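How to prepare a table demonstration with a robot arm for your open day

Last updated in August by Irena Wróbel

At Stodier we show our robot arm with hand to visitors a few times per year. The first time we made many mistakes, and the second time we made other ones. Cor Dierckx asked me to write down our way of working, so that the people from Skandus can use it for their own open day. I put it on the website so others can read it too.

I suppose that you already have a working arm, a hand with fingers, and somebody who can operate it. How to install the arm is explained on the Gurnuleo pages and I will not repeat it.

1. Choose the task

Take a task that every visitor does at home. We use the breakfast table: a plate, a toaster with bread, mugs, a bottle of water. A child of six understands directly what the robot should do and can see when it goes wrong. In our first year we sorted connectors in trays. It was the better work technically, but people looked for one minute and walked to the coffee.

Write the task in one sentence and hang it near the table. Ours is: "The robot takes the toast and puts it on the plate." If your sentence needs a comma, the task is too long for an open day.

2. Prepare the table

Use a table with a plain, light top. White works well with our cameras, although you must check the reflections when the lamps are on. Wipe the table before each group.

Fix the table to its place, or mark the position of the legs on the floor with tape. The whole morning of our second open day was difficult for the reason that somebody had leaned on the table and moved it 12 mm. The fingers came down just beside the bread every time and we were searching for the mistake in the software.

Then the objects:

Choose mugs in strong colours, different from each other. The operator can then say "the red one" and the public looks at the right place.
The plate should have a raised rim. A completely flat plate is very hard to pick up from a table, for a person also.
Keep the bottle closed and do not let the robot open it. Water and our hand are not friends.
Take bread that is one or two days old. Fresh bread bends when the fingers close.
Have a second slice, a third slice, and after that still the rest of the loaf.

Put the objects further apart than you would do at home. The hand is wider than you think, mainly at the side of the thumb.

3. The toaster

Roos Vandenberghe had the most discussion with our safety advisor about this point, so please read it also when you are in a hurry.

We do not connect the toaster to the mains during a public demonstration. The robot puts in the bread and takes it out, and the bread remains bread. Visitors ask about it and we tell them. It is a toaster of 900 W and we do not want hot metal next to cables and children's faces.

Without power the lever does not stay down on most models. Ours comes up again immediately. Do not try to fix it with tape; the robot does not need it down.

4. The place of the public

Mark a line on the floor that visitors do not cross. Yellow tape is good to see. Measure the reach of the arm when it is completely stretched, including the hand, and put your line well behind this distance. Follow your own risk assessment here and not my page.

Put the cables on the side where no visitors walk. Cables which hang from the arm must have enough slack to follow each movement. Let the arm go slowly to all its extreme positions before the day, and watch only the cables while it moves. Do this with two people: one operates, the other watches and holds the emergency stop.

5. Practise

Repeat the complete task until you know where it fails. Jeanine Aerts kept a list for us in the two weeks before the last open day. She arrived at 177 attempts. From this list we learned that nearly all the failures came at the same moment, when the fingers leave the slot with the bread and the slice turns. We changed the angle of the wrist and the problem became much smaller. It has not gone away.

Practise the talking as well. The person who explains should not be the person who operates. We tried to combine it once and the operator stopped moving every time he was speaking.

6. On the day itself

Start the system one hour before the doors open and let it run some slow movements. Do one complete task without public.

For each group we keep this order:

Greet the group and show where the line is.
Read the task sentence aloud.
Do the task once, slowly, without talking.
Do it again while the explainer tells what happens.
Questions.

If the robot drops the slice, leave it for a moment and say what went wrong. After that stop the arm, wait until it stands really still, and only then put your hand on the table. Never reach over the table while the arm is active — also not quickly, and also not when you are the one who built it.

Plan a pause between the groups. The motors of the hand become warm with us after long use, and the operator becomes tired sooner than the motors.

7. Questions that you will get

"What does it cost?" Agree before with your colleagues what you may answer. We only mention the floor protection and the table, which were together 3000 euro for us, and people find this already a lot.

"Can I shake its hand?" No. Be friendly about it. Amber Bakker made a card with a drawing of the hand that children may take home, and this helps.

"Why is it so slow?" We can let it move faster, but the grip becomes less sure. I say this exactly so and most people accept it.

8. Afterwards

Write down the same evening what you want to change, also when you are tired. Put the objects in one box with a label, otherwise the mugs go to the kitchen and come back in another colour. Throw away the bread. We forgot it once in the Visser room, over the summer holiday. 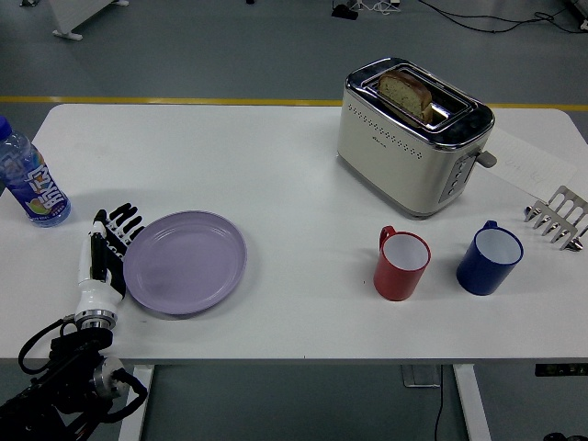

Photo: Roos Vandenberghe / Stodier. The breakfast table with the hand beside the plate.

Corrections to this page can be sent to Irena. The checklist to print and the drawing for the children's card are available on request from Amber Bakker.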